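Breathing Before Sleep: Notes for the Evening Talk at Talebi
Speaker: Loukia Galanis 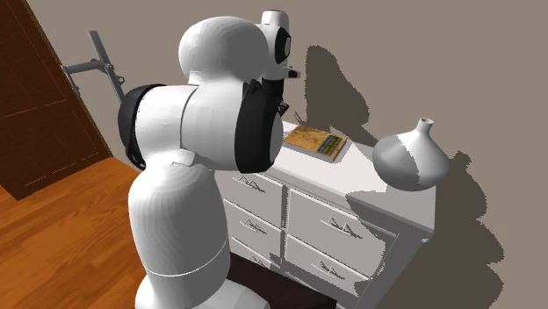

Opening (keep it short)

Good evening. Thank you to Sofia Tzanetos for the invitation, and to Danai for the tea. Say my name slowly, people here always hear "Lucia."

Tell them at once what the talk is: how to use slow breathing in the last part of the evening. I am a breath and relaxation teacher. I am not a doctor. If someone has asthma, a heart problem, or is pregnant, please speak with your own doctor before you try the longer counts.

Ask: who went to bed tired last night and then lay awake? Wait for the hands. Do not fill the silence.

How I came to this

I learned from Gerasimos Theodorakopoulos in Skeminville. I went to him with a stiff neck. In the first lesson he did not touch my neck. He asked me to lie on the floor and breathe out, and he corrected me for one hour. I was a little angry about the money. I slept very well that night, and I do not claim more than this.

(If time is short, skip the part about the train.)

The train: I practiced on the evening train to Grulurham, with a scarf over my eyes, and I missed my station.

The main point

Most beginners pull the air in. They lift the shoulders and tighten the throat. I ask you to give your attention to the breath going out. Let it be long and quiet, as when you cool a spoon of soup. The breath in will come alone.

Repeat this. It is the sentence I would like them to take home.

First exercise, all together

Feet flat on the floor, hands on the belly. Jaw soft, tongue resting.
Breathe in through the nose and count to four.
Breathe out and count to 6. Through the nose if you can, through the lips if the nose is blocked.
Continue for 2 minutes. I keep the time, please do not look at your phone.

Walk slowly between the chairs. Do not talk during the second minute, I always talk too much here.

After: ask how it was. Some will say they feel dizzy. Answer: go back to your normal breath, and make the count smaller next time. Some will say they feel nothing. This is also fine.

Second exercise, lying down at home

I only explain this one, we have no mats tonight. Lie on your back with a folded blanket under the knees. On each breath out, let one part of the body become heavy. Begin with the feet and go up to the forehead. If you fall asleep at the knees, do not begin again in the morning from the knees. (They laughed at this in Gikinum. Pause.)

About the notebook

Dionysis Lambrakis from the Gikinum group wrote down every evening of practice until he reached 2,063. I asked him what he learned from it. He told me that after 2,000 he stopped reading the old pages. I like the notebook for the first month. Write the time you lay down and one word for how you felt, and close it.

Questions I usually get

Can I do it with music? Yes, but quiet, and without words.
Before or after food? Leave some time after a big dinner.
Should I hold the breath? Not in this practice.
My husband snores. I have no exercise for the wife of the man who snores.

Closing

One more round together, eyes closed if they like. The next group starts in May, the paper for names is with Sofia near the door. Give back the microphone.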